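家务机器人还差在哪里：从桌面上的小东西说起

讨论机器能不能做家务，常见的提问方式是列任务：叠衣、洗碗、擦桌、收纳。演示视频也按任务来拍，一条视频对应一个动词，拍完就算会了。这种分法对宣传方便，对判断进度没有多大用处。家务的难度主要由物体决定，同一个“收拾桌面”，桌上放的是马克杯还是一团纸巾，对控制系统是两道不同的题。

先看物体这一侧。刚性、尺寸适中、表面不反光的东西，目前的二指夹爪配合学习得到的策略，成功率已经相当可观。盒子、罐子、塑料瓶属于这一类。问题出在另外两类：一类是没有固定形状的，纸巾、抹布、塑料袋；一类是细长而轻的，竹签、笔芯、吸管。前者每次抓取都会改变自身几何，抓之前的点云在抓之后作废；后者的直径常常小于深度相机的有效分辨率，位置误差几毫米，指面就会错过或者把它推倒。

两类东西同时夹住，还要保持细杆的朝向，难度又上一级。指垫的柔顺性在这里起主要作用。硬指面对纸巾给不出稳定的摩擦，对细杆又容易形成单点接触，杆子会绕接触点转动。软指垫用变形把接触点摊成接触面，把一部分控制问题转移给了材料。
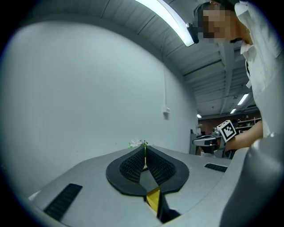 图1 V形黑色指垫之间的细杆与揉皱的白色纸巾

这里需要区分“手能做”和“机器能做”。手持式夹爪由人操作，末端和机器人的末端可以做成同一种结构，人拿着它完成一件事，说明这套机械结构在物理上够用。它没有说明策略够用。人在操作时会持续做微调：碰到了，退一点，换个角度再进。这些修正大多没有经过语言，操作者自己也说不清楚。

Graritow去年换过一版指垫，我在他们的样机上做过一组粗略的对比。同一个夹爪，人手持操作，竹签插回笔筒，11次全部完成；装到机械臂上，用当时的策略跑11次，完成3次。失败的8次里，多数已经夹住了竹签，死在对准筒口的阶段。样本很小，不能当作基准，但两组数字之间的差距和我在别处见到的方向一致：瓶颈在接触之后，硬件抓取能力已经不是第一位的限制。

再看环境这一侧。工厂喜欢把工位做成确定的：治具定位，来料方向一致，灯光固定。Trastport的分拣线就是这样，机器在那里连续工作多年，没有人再把它当新闻。家庭没有治具。一张桌子的边缘可能是弧形的，台面可能反光，物品可能叠着放。单独看，每一项都有现成的处理办法；放在一起，感知模块的误差会逐级传到规划，再传到末端。

叠放值得单独说。一个盒子上面放着花盆，要移动盒子，机器必须先判断花盆是独立的物体，判断它会不会跟着滑，再决定先移花盆还是连盒带花一起平移。人做这个判断几乎不花时间。对机器来说，这涉及物体分割、支撑关系推理和对重心的估计，而花叶这种镂空、细碎的外形，恰好是分割和深度两个环节都不擅长的。 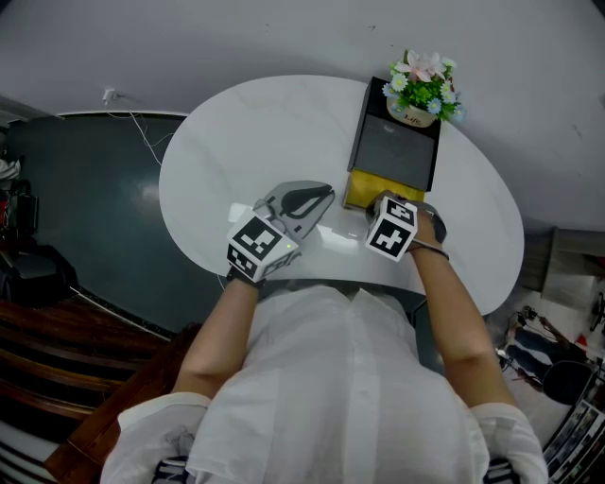

图2 白色台面，盒子上放着印有“Life”字样的花盆，双手佩戴方形标记块

手背上的标记块代表了目前主流的一条路线：用外部标记确定手和工具的位姿，把人的操作转成可以训练的轨迹。它的优点是便宜，位姿精度在标记可见时也足够。缺点同样清楚。双手靠近时标记容易互相遮挡，轨迹出现缺口；更重要的是，位姿轨迹里没有力。夹纸巾用多大的力、插签子时遇到多大阻力才停，都不在数据里，模型只能从位移中间接去猜。对刚性物体，猜得大体不差。对软物和细物，猜错就是夹扁或者脱手。

有一种乐观的看法认为，数据量上去以后这些问题会自行消失。Hisar的几位工程师持这个观点，理由是语言模型走过同样的路。我对此有保留。文本数据本身就包含了任务所需的全部信息，操作数据若缺少触觉通道，增加的只是同一种不完整的记录。量的增加会改善泛化，对缺失的信号帮助有限。

Rungrueang的做法比较务实。他们不做通用家务，只在民宿里做3件事：把毛巾送到房门口，收走空瓶，给台面上的固定物品归位。物品清单事先登记，清单以外的东西机器不碰，留给人处理。周六客流最大，机器照常跑，速度比人慢，但不占人手。这种系统不算聪明，可是它能上班，出错的后果也可控。

所以对“机器现在能不能做家务”，我的回答按物体分档。登记过的刚性物体，在限定区域内归位，能做，可以谈价格。任意刚性物体，在普通家庭里归位，接近能做，需要人远程兜底。软物、细物和叠放物混在一起的桌面，还不能做。采购方如果只看演示，应当要求供应方把第三档的东西放上台面，连续跑完，不剪辑，并且把人工干预的次数一并列出。

近期我更关注带触觉的指垫能否降到可以量产的成本，以及力信号能不能在手持采集阶段就同步记录下来。视觉模型再换一代，对竹签入筒那一步的影响恐怕不会大。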